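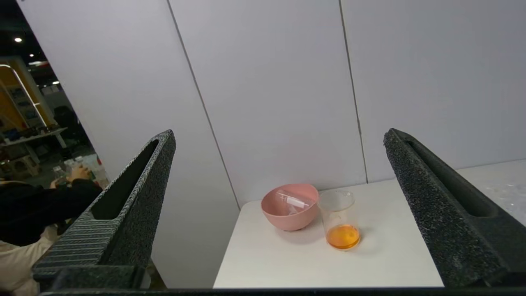

Statico Board Game Nights - Your Questions

I get the same handful of emails every month, so I finally sat down and wrote the answers out. If yours isn't here, write to me through the contact form and I'll get back to you (usually late at night, sorry).

Do I need to know any games before I come?

Nope! Most people who walk in for the first time have played the stuff they grew up with and that's it. I put the easy ones out first and I'm happy to teach. If you hate listening to rules, tell me and I'll sit you down at a game that's already going so you can pick it up as you play.

Can I come alone?

Please do. I started going to game nights alone after I moved here and I was so nervous I circled the block before going in. I try to get everyone into a game within the first few minutes.

How many games do you have?

235 at last check, not counting expansions. The list on the Games page is a little behind because I keep buying more and forgetting to add them.

What is Torell and why is it always taken?

Torell is the big trading game with the river map, and yes, it's the one everybody wants. We own 2 copies. Put your name on the sheet by the door when you get in and you'll have a much better shot at it. It runs long, so I won't start a new round of it in the last two hours.

Can I bring my own games?

Sure, just put your name inside the lid. I have a shelf of orphans that I'd love to send home.

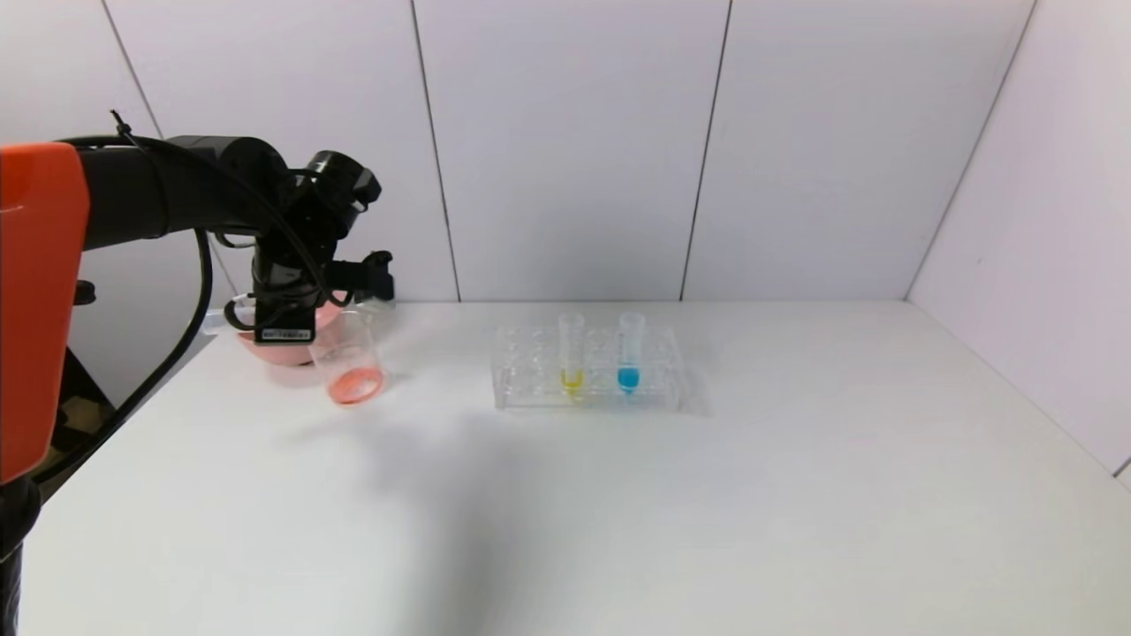
What about food and drinks?

Drinks with a lid are fine anywhere. Food is fine too, but please skip the greasy chips while you're handling cards - sleeves only do so much, and I have now washed the Brenitz deck one card at a time. Pretzels are great. Grapes are great. I will never say no to a cookie.

Are kids welcome?

Yes, with a grown-up, until 8. After that we get into the long, quiet games and the little ones get bored fast.

A piece is missing from the game I played. What do I do?

Tell me, even if you think it was already gone! I keep a jar of spare cubes and pawns, and I can usually find a stand-in. Serrano has 324 tiles and I've been short one of them since last November, so I know how this goes.

Do you lend games out?

Members can take one home for a week. Bring it back with everything in its bags, please, and leave a note in the box if something tore.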